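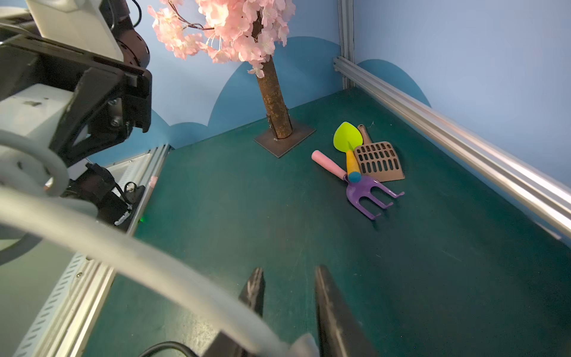
March, Friday, started 9.40

Reran the wrist camera comparison, because I still don't believe the number in Wajid's draft. The claim is that the Mirani policy, trained on wrist views only, copes with a changed table as well as the one that also gets the overhead view. If that holds it would save us a camera and a lot of calibration. I'd like it to hold. I don't think we've shown it.

Count first. The draft says 1119 training episodes. Going through the folders with Ehsan I get 1119 recorded, of which 644 carry both arms' joint states from start to finish. The rest have gaps in the left arm. The loader fills a gap with the last known value and says nothing. So a good part of what we call two-arm data is one arm moving and the other frozen on paper. Wajid knew about the filling but thought it touched a handful. It's almost half.

Second thing, what "changed table" means. In the test set it means the garden tools have been shuffled about near the tree. Purple rake, green trowel, the tan slotted scoop, same three in a heap. The tree is bolted down, the rails are where they always are, and the clouds on the wall give the policy a perfectly good landmark from nearly any wrist pose. I would be surprised if it failed. Amna's objection is that overhead gets the same landmarks, so the comparison is still fair. Fair, yes. It still tells us very little about new tables.

Tried masking the wall in the wrist stream (flat grey above the rail line, done by hand on two episodes, too slow to do more). Predicted reach went wide in both. Two is nothing and I'm not putting it in any table, but it went the way I expected and I'd like someone who disagrees with me to repeat it.

11.15. Moved on to views where the wrist points over the rail. These worry me more. There is a lot of cable in them, plus the wall, and very little a policy ought to care about. If the attention maps from Pladov are to be trusted (I have doubts there too, they light up on anything bright) then the small white light in the wall gets more weight than the tools do.
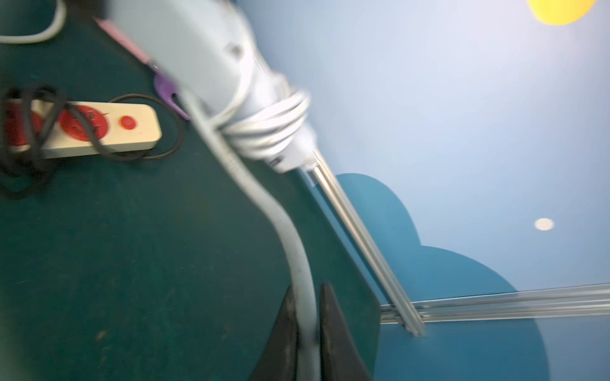

Zubaida: you're reading too much into the maps. Cover the light with tape, run the same starts again, and if the success rate doesn't move then drop it. Also the gap filling would hurt both policies equally, so I don't see that it explains the result.

Agreed on the tape. Not agreed on the filling. The wrist-only policy leans harder on joint states than the overhead one does, so frozen values ought to hit it more. Unless it has learnt to ignore the left arm altogether, in which case "two-arm" should come out of the title.

To do:
retrain both on the 644, same seeds
tape test
Ehsan to make the loader stop on a gap instead of filling it
ask Shagufta whether the older Asitz recordings have the same gaps
draft stays off the shared drive until the retrain is in

Left the retrain queued at 16.20, wrist-only first.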